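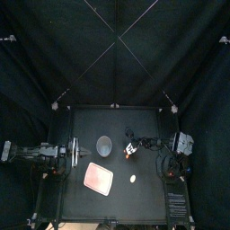
Home News Town Sports Contact

Druvmont coffee stand gets its mornings back

Good news for those of us who catch the early bus — the coffee stand on Podell Street is opening at 6 again from October. I've missed it more than I'd like to admit! Yolandi Van der Merwe, who took over the lease this summer, told me she'll run two shifts and keep the old prices through the winter (small drip is still $2, so I'm happy).
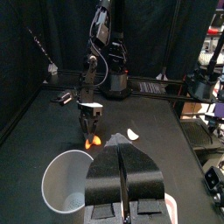
She's also bringing back the cinnamon rolls from Le Roux, but get there early, as she only orders four trays. Dinesh Howlader will be on the morning shift, and he already knows how half the street takes its coffee. The bike rack is moving to the Lelard side of the building, so don't go looking for it out front. Cards are fine now, by the way.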